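Sistley Hall Sorts Its Lost Property, One Wire Basket at a Time

9 February 2025
By the Wovthorpe Notebook desk

WOVTHORPE - The lost property cupboard at Sistley Hall has been opened, and most of Wovthorpe's missing gloves can now stop being blamed on the dog.

The hall has put up with the cupboard since last June, when the old coat check closed and everything left on its hooks was shoveled in behind a door that has needed a firm shoulder ever since. Sorting began this week in the side room. The method is modest. Things come out, go on a table, get looked at, and are assigned to a wire basket until somebody decides what they are.

Deciding what they are has been the slow part. Umbrellas are easy. So are scarves, of which the hall now owns enough to rig a small ship. It's the odds and ends that hold up the line, the things that plainly belonged to someone and plainly did a job, though which someone and which job are open to debate.
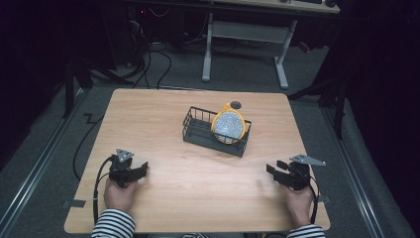
Wovthorpe reader Girkimance wrote in to say that the round yellow thing is surely a hand mirror, that a hand mirror should never have gone in with the umbrellas in the first place, and that a hall that can't keep track of a hand mirror has no business running a coat check. The hall's position is that it might be a mirror and might be a lid, and that anyone who can describe the other side of it is welcome to take it home.

The same offer covers everything else. Claims will be heard at the side door for 20 days, after which whatever is left goes to the Lüthi thrift store on the square. Lüthi has agreed to take the lot except single shoes. There are 4 of those, no two related, and they will be staying with the hall for the time being.

To claim an item, give a description before you're shown it. "Black umbrella" will not be enough. Neither will "nice black umbrella," which was tried on the first morning by two people at once, both sincere. A broken rib, a chewed handle or a name inked on the strap will get you a good deal further.

Keys are being handled separately. They can be picked up at the front desk until 6 each evening, provided you can say what they open - a question that has already sent a couple of people home to try their own front doors.

The cupboard itself will be painted once it's empty. A new latch has been ordered, and the hall would like it known that the side room is back in use for choir practice next week, scarves or no scarves.

Contact the Notebook desk | © 2025 Wovthorpe Notebook | Back to top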